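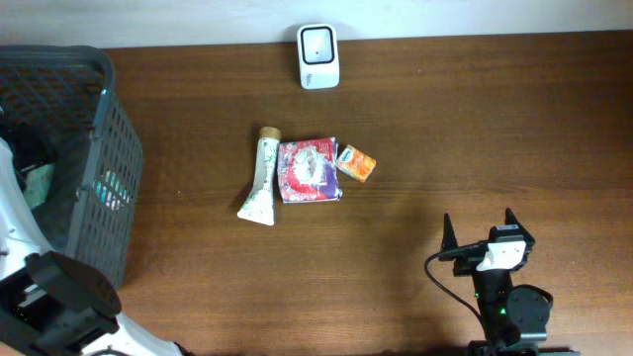 Noluvwood House, guest rooms and shared areas
Autumn walk-round, September
Checked by: Otis Lyons
Comments also by: Yee-man Lau (housekeeping), Ilídio Sequeira (boiler, gutters, pessimism)

Key: OK / Fix / Fix now

1. Front door and porch
Door closes by itself: OK
Porch light: Fix. Comes on at dusk, goes off at dusk and a bit.
Mat lies flat: Fix. One corner has been curling since spring and has now met a suitcase wheel. Glue has been tried. Buy a mat.

2. Stairs and landing
Handrail firm: OK
Treads: Fix. Third from the top creaks, which is allowed, and moves, which isn't. Ilídio to screw down before the walking party arrives.
Landing clear: Fix now. Ironing board, again. It has been on this list so long it should have its own heading.

3. Smoke and heat alarms
Tested by button, all floors: OK
Kitchen heat alarm: OK. Loud. Apologies to the couple in Nurley.
Fire door to the cellar: Fix now. Held open with a tin of paint. Tin removed, door shut, tin back by teatime. Yee-man says the laundry trolley won't go through otherwise. We need a proper hold-open that lets go when the alarm sounds. Quote is 182 pounds, fitted. I'd pay it.

4. Bedrooms
Nurley: OK. Window restrictor back on.
Tolik: Fix. Bedside lamp flex runs under the rug. Move lamp, or move bed, or move rug. Yee-man votes rug.
Yan: Fix. Wardrobe leans forward when opened, as if to hear better. Needs a wall bracket. Keep the room off the booking page until it has one.
Evacuation notice on back of each door: Fix. Yan's shows the floor plan from before the extension and sends guests briskly into the airing cupboard.

5. Bathrooms
Hot tap temperature: Fix in Tolik, too hot at the basin. Ilídio has adjusted the mixer and will read it again in the morning.
Bath mat grip: OK
Extractor fans: OK, both filthy. Clean.

6. Kitchen
Fire blanket: OK, on its hook
First aid box: Fix. 2 plasters, 3 safety pins and a bus timetable. Restock. Keep the timetable, it's current.
Knives stored safely: OK

7. Outside
Back steps: Fix. Moss. Scrub, then grit when it turns cold.
Gutters: Ilídio writes "as expected". Fix.

Still open from last time: mat, ironing board, Yan's notice.
Copy to Lok-yiu Hsiao for the insurance folder.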